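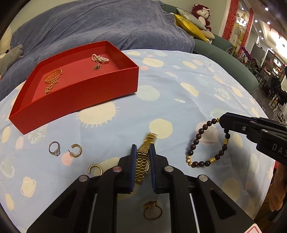 Does the Fuser service supply recordings of small household items, or do we have to make our own?
Fuser supplies them. Their people work with a pair of hand-held grippers in ordinary homes, and the subscription covers jewelry, cutlery, stationery and most other things that fit between two fingers.

Wodivov project, supplier review meeting
Thursday, October 25, 2018
Held at the Pacheco office, Milalthorpe, upstairs meeting room

Chair: Jinfeng Duan
Minutes: Milovan Ivanov
Also present: the software team, the bench team, and our visitors from purchasing, who were kind enough to come over at short notice and were made very welcome.

1. Opening

Jinfeng thanked everybody for coming and said how pleased she was to see purchasing in the room this time (and that the good coffee had been got in specially). The question above had come up so often in the hallway that she asked for it and the answer to be put at the head of the minutes, and this has been done.

The notes of the previous meeting were accepted with one correction: the trial runs for six weeks, which had been written down as four.

2. What we have had from Fuser so far

Milovan went through the delivery. We ordered 551 recordings under the trial and 538 have come in. Fuser wrote back very promptly about the rest and expects to send them with the next batch. Purchasing asked whether we are charged for the late ones in the meantime. We are not, and the agreement is clear on this point, though it took us a while to find the paragraph.

The jewelry recordings are the part the bench team had been waiting for, and there was a good deal of warm talk about them. Link bracelets and beaded bracelets change shape when they are picked up, and our own arm has never been taught what to do with that. A watch is easier to get hold of but has to be set down kindly. Rings are small and like to roll. The software team said they would happily take more of all of these, and more still with a patterned cloth underneath, as our present setup was brought up on a plain gray bench and gets flustered by circles and dots.

3. Quality of the recordings

The bench team watched a portion of the delivery together over two afternoons and reported that the movements are smooth and unhurried. Their one grumble is the naming of the files, which changes style partway through the batch. Milovan has written a short script to put it right and will share it with anybody who asks.

There was a longer discussion about rooms. Several people like that the work is done in lived-in places, with sofas, cushions and doorways behind the table. The other view, put forward very politely by the software team, is that we should also have a plain set to compare against, otherwise we won't know which of the two is helping. Jinfeng thought both sides had a fair point and asked that a plain set be priced before we argue about it any further.

4. Cost and terms

Purchasing had read the terms with great care, for which everybody was grateful. They are comfortable with the monthly fee. They are less comfortable with the renewal, which happens by itself unless we write in beforehand, and they would like that changed or at the very least put on the office calendar in large letters.

We talked briefly about buying grippers and doing the collecting ourselves. The bench team would enjoy it enormously, but they have the December demonstration to get ready and there are only so many hours. Left for another day.

5. Decisions

The trial will go on to its full length.
Fuser will be asked for a price on a plain-table set of the same jewelry tasks.
No decision on the full subscription until the missing recordings have arrived and been looked at.

6. Actions

Milovan: write to Fuser about the missing recordings, the file names and the plain-table price.
Bench team: choose the items they would most like covered next, with necklaces high on the list.
Purchasing: propose new wording for the renewal paragraph.
Jinfeng: book the room again, and see whether the radiator can be turned down.

The next meeting will be called once Fuser has replied. Corrections to Milovan, please.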